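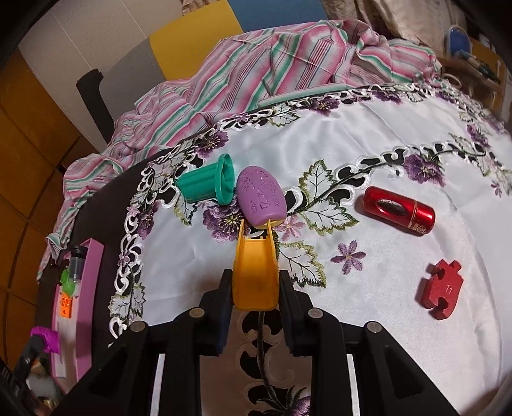

Marlene Dhillon wanted to know what the whole thing would cost if they bought two of everything, and whether that was before or after shipping, and whether anybody had thought about batteries.

Nermin had thought about batteries. She had thought about very little else since supper, and she said so, and then she got up to put the kettle on so that she wouldn't have to watch Marlene's pencil travel down the column of figures.

They were budgeting at the kitchen counter in the apartment over the Hotgate, which had been a movie theater once and then a carpet store and was now, on the ground floor, a repair shop for toys and music boxes and the sort of small household treasures that people can't throw out. Nermin Aksoy had run it for longer than she cared to say. Her hands had been good hands, and they were still good in the mornings, but by four in the afternoon the thumbs ached so badly that she had begun leaving the fine work for the next day, and then the next, and the shelf of things with tags on them had grown a second shelf.

So there was going to be a robot arm. That much was settled. It would hold things. It would pick up a doll's head or a painted egg and turn it to the lamp and keep it there, without trembling, for as long as it took her to find the crack.

"Widudent wants 2309 for the arm," Marlene said. "And then the gripper is extra. Why is the gripper extra? What do they suppose people are going to do with an arm and no hand?"

"Everybody sells them that way."

"Well, it's a strange way to sell them."

Nermin brought the tea over and moved the catalog so it wouldn't get wet. She had read the catalog so often that it fell open by itself to the page with the fingers. There were hard ones and soft ones, and fingers with little ribs inside that gave way when they met something round, and she liked those best. She had tried a pair that afternoon, the kind you work by hand, on the good tablecloth (she ought to have taken it off first, but she'd been in a hurry, and then she'd been enjoying herself). She had gotten the yellow tips up against the purple egg and raised it, just barely, and she had stood there grinning like a girl at a fair.

"The hand tool is 300," she said. "We could start with that and nothing else. I use it for a month or two, I find out what I really need picked up and what I don't, and then when we buy the arm we buy the right fingers for it the first time."

Marlene wrote 300 and drew a box around it. She had kept the books for the shop for so many years that she no longer asked to see the receipts, she simply held out her hand for them, and she had a way of drawing a box around a number that made it look as if it had been arrested.

"And if you find out you don't need the arm?"

"Then you can say you told me so."

"I wouldn't say it," said Marlene, who would have.

They drank their tea. Down in the street somebody was trying to park a van, and they both listened to it for a while, forward and back and forward again, until the engine quit. It was April and the windows were open a little for the first time, and the smell of the bakery's late batch came up and made them both hungry, though they'd had soup and most of a loaf.

"Grumalura is cheaper," Marlene said, turning pages. "Theirs comes with a hand on it. 1000, all in."

"I called them. It can't lift a hymnal."

"Are you planning to lift hymnals?"

"The Dağdelen music box weighs more than a hymnal. I'd like to be able to tip it over and see its feet."

This was a fair point, and Marlene put a small line through Grumalura, though not a heavy one. The Dağdelen music box had been downstairs since before Christmas. It had come from the family that used to own the pharmacy, and it was walnut, and it played four notes of a waltz and then made a noise like a cough. Nermin had promised it for the spring without saying which spring.

"Then there's the bracket," Marlene went on, "and the mat, and the spare fingers, because you say they wear out."

"They do wear out. They're plastic."

"118 for spare fingers." She shook her head slowly, but she wrote it down. "My mother raised six of us and none of us ever had spare fingers."

Nermin laughed so hard she had to put her cup on the windowsill, and that set Marlene off too, and for a minute or so no budgeting got done at all. When they had both wiped their eyes Marlene turned to a clean sheet, as she always did at the end, and copied everything over in her best handwriting - the hand tool and the spare fingers on the left, under a heading that said Now, and the arm on the right, under one that said After the summer, if the thumbs say so.

"I'd have put it differently," said Nermin, reading it upside down.

"You can put it any way you like when you do the books."

She tore the sheet off neatly and stuck it to the refrigerator with the magnet shaped like a pear, over last year's insurance reminder. Then she asked, since the evening was young and she had her glasses on anyway, whether she might have a turn with the thing, and Nermin went to fetch her an egg.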